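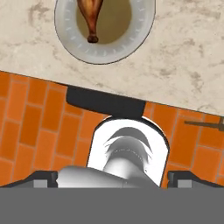 Moving a small balance off Cleron before the fee change

Cleron changes its withdrawal schedule in July. Up to now the charge has been a percentage with a low floor. From July there is a flat network fee per coin, and for small balances the flat fee is worse. I hold very little there, so I moved all of it to a wallet I run myself. These are my notes, mostly so that I can find them at tax time.

The balance was what remained of a 500 pound deposit, split over 4 coins. Two of those were worth less than the new fee would be. Cleron has a convert function for dust, but the rate it quotes is the mid price less a spread that only appears on the confirmation screen. I put both through the order book as limit orders instead. One filled at once. The other sat until Sunday and then filled in three parts, each with its own line in the export.

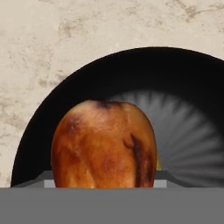
Rounded, orange-brown and glossy.

Withdrawals need the address to be whitelisted first, and a new address is locked for 60 hours. The timer starts when you click the link in the email and takes no account of when you added the address. I added mine in the morning, missed the email and lost most of a day. If you are up against a deadline, check the spam folder.

For the wallet I used Felside on an old laptop. It is a plain desktop program with no swap feature and no price display, and it lets you set the fee by hand. I wrote the seed phrase on paper, wiped the wallet, restored it from the paper and compared the first receiving address before sending anything to it. The addresses matched. 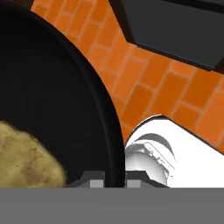

I sent a small test amount first, waited for six confirmations, then sent the rest. That means paying the withdrawal fee twice. On the old schedule the second fee was pennies. On the new one I would have to think about it.

The export is the weak part. Cleron gives a CSV with 3277 rows in my case, nearly all of them staking rewards too small to matter one by one. Times are in UTC, but the column heading says local. Iveo imported the file without complaint and put every summer entry an hour out, which moved a few late-evening rewards to the wrong day. Setting the source time zone by hand and importing again fixed it. 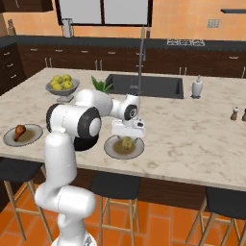
Iveo also read the test transfer as a disposal, as it had no record of the receiving wallet. Adding the Felside public key as a second account cleared that. The network fees still have to be tagged by hand.

Still to do: close the Cleron account, once the final statement is out, and keep a copy of the CSV somewhere other than the laptop.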